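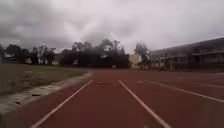
16. Setting up the Wusow for its morning round

By now you will have charged the Wusow, paired it with the tablet and had a little drive up and down in manual, just to get the feel of it. This section takes you through the first proper round on your own track, and then through what the day looks like for the grounds team afterwards. It's one of the longer sections, so do put the kettle on, and if you can, read it through once with whoever will share the mornings with you before you go outside.

The wording is based on the set-up we did at the Clorkameck ground in Mirnuvberg, where Anju Agarwal has looked after the track for a good many years and was kind enough to correct our first draft in green ink. Where she disagreed with us we have mostly let her have her way.

Before you start

Walk the lap yourself first. The Wusow looks for things lying on the surface, for worn paint and for edges that have shifted, but it can only compare what it finds with a lap that somebody has already approved. For the first round that somebody is you. Take a bucket for any litter or bits of stone, and take your time along the inside edge.

You will need:
the tablet, charged
the yellow stop fob, worn round the neck and not left in a pocket
the site code from the inside of your folder (Clorkameck is 3261, yours will be different)
chalk
2 people for the first round, please, and one is enough after that

CAUTION: The Wusow must not be sent out while anyone is training. It will stop for a person standing in front of it, but a sprinter coming round the bend is another matter altogether.

Teaching the first lap

1. Carry or drive the Wusow to the inside lane and set it down facing the way the runners go. It should sit in the middle of the lane, with the lane line to its right and the kerb to its left.

2. Switch on at the back and wait for the steady green light. If it blinks amber, leave it be for a minute - it is usually still looking for the base station.

3. On the tablet, choose Rounds, then Teach, and type in the site code.

4. Check the live view. You want both edges of the lane showing and running away from you up the straight. If one side has vanished, turn the Wusow a little by hand until it comes back.
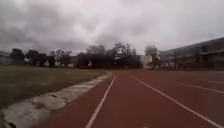

5. Press Begin and walk along behind at an ordinary strolling pace, a few steps back. You don't need to steer. If it wanders, press Hold on the tablet, straighten it and press Carry on.

6. When it hesitates, have a look at what is in front of it. Patched surfacing, old scuffs and places where the paint has gone thin will all make it think twice the first time. Tap Normal if you're happy for it to ignore the spot from now on, or Watch if you'd like it reported again.

7. At the end of the lap press Save and give the round a name that will make sense to a colleague. "Inside lane, dry" is a good name. "Test" is not, and we have seen a tablet with nine of them.

Repeat for each lane you want covered. There's no need to do them all in one morning.

NOTE: Teach one lap on a bright day and another under cloud. White lines look rather different to the Wusow in flat grey light, and a track taught only in sunshine will give you a long list of worries the first time the weather turns.

A word about the kerb

Concrete kerbs cause more questions than everything else put together. Older ones crack, chip and gather dirt, and in its first week the Wusow may want to tell you about every one of these. At Clorkameck the opening report had 106 entries, and Anju sat down with it over two lunch breaks and marked most of them Normal. It was dull work and she said so. The list has been short ever since, and the entries that do come up are ones she wants to go and see.

Please don't turn kerb reporting off to save yourself the bother. A loose piece of concrete beside the inside lane is exactly what you would want to hear of before the school groups arrive.
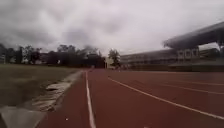

If the kerb has been repaired, teach that stretch again by choosing Rounds, then Patch, and walking only the part that has changed. The same goes for repainted lines. Let new paint dry thoroughly first!

What changes for the team

We are often asked whether the Wusow replaces the morning inspection, and the straightforward reply is that it replaces the walking part of it. A person still reads the report, decides what to do and signs the track open. The Wusow cannot pick anything up, and it has no opinion on whether a bump is all right for under-elevens.

What people do notice is that the morning has a different shape. Somebody who used to begin with a long, cold lap now begins at the tablet, and goes straight out to two or three places with the right tools already in the barrow. Some like this very much. Others miss the lap, and we'd encourage you to let them keep it one or two mornings a week if the rota allows. Anju still walks hers on Saturdays in all but name, as she puts it, and twice since January she has added something to the report that we had no category for (a drain lid that rocked, and a wasps' nest).

Agree these points before the first working week and write them on the back page of the folder:

who reads the report, and who does it when that person is off
where the stop fob hangs
who tells the coaches if a lane has to stay shut
how long the recordings are kept, and who may look at them

Recordings are for checking the track. Sveinbjörnsson asks every site to agree in writing that they won't be used for timing breaks or for judging how anybody works, and the form for this is at the end of the folder.

Finishing up

1. Bring the Wusow back under cover and brush grit from the wheels.

2. Wipe the lens with the soft cloth, never with a sleeve.

3. Put it on charge and check that the light by the socket comes on.

4. Hang up the fob.

Section last revised 2025-10-19. Replacement chalk, cloths and fobs are listed in section 17.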